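Osta: desktop teardown, hard drive and processor steps
Viltik Lab gallery

Osta is our work on taking used desktop computers apart with one arm and one parallel gripper. The method splits a teardown into short skills, and each skill has its own check before the next one starts. This page covers the drive bay and the processor socket. The other stages are on their own pages.

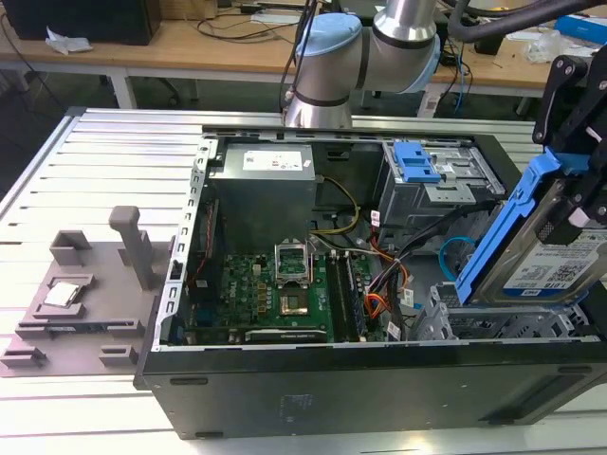

Hard drive in its blue caddy, held over the right side of the case. The processor is in the fixture tray on the left. 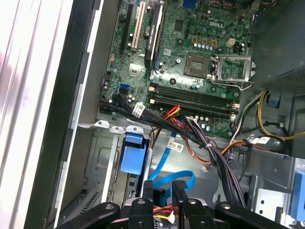
The wrist view, with the processor socket open and the fingers near the bottom.

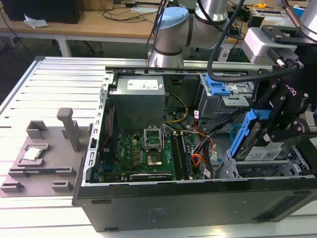

Drive and caddy between the fingers at the drive bay, with the power supply and cabling still in the case.

How does the controller decide that a drive has come free of its bay?

It compares the pull force at the wrist with the force expected for a caddy of that weight. When the force drops to the expected level and stays there for 5 control steps, the skill ends and the arm moves up. If the force stays high, the arm goes back to the start of the pull and tries again with a small change in angle. After three tries it stops and asks for a person.

Notes on the method

The drive skill was trained on 65 demonstrations, all by Merike Grigaitė and Ivars Rebane using the same hand controller. We cut the recordings at each contact event and ended up with 2,248 short segments. Segments where the operator was only waiting were dropped — keeping them made the arm pause over the case for no reason.

The processor skill uses the same network with a different check. Force is a poor signal there, so the check uses the finger opening and a wrist camera image taken after the lift.

Results so far

We ran 17 full trials of the drive skill in April on cases that were not part of training. Most of the failures came from cables resting on the caddy latch. Žydrūnas Vasiliauskas is adding a skill that moves a cable aside before the grasp, and we will post its results separately.

Placing a part in the tray has been more reliable than picking it up. The tray was drawn by Austra Bite and has been changed twice, both times to make the processor pocket wider at the top.

Known limits: one arm only, no screws, and the side panel has to be removed by hand first. Lighting changes still affect the wrist camera check.

Questions about the segment cutting code go to Eglė Kļaviņa.

Back to Osta main page
Next gallery: fixture trays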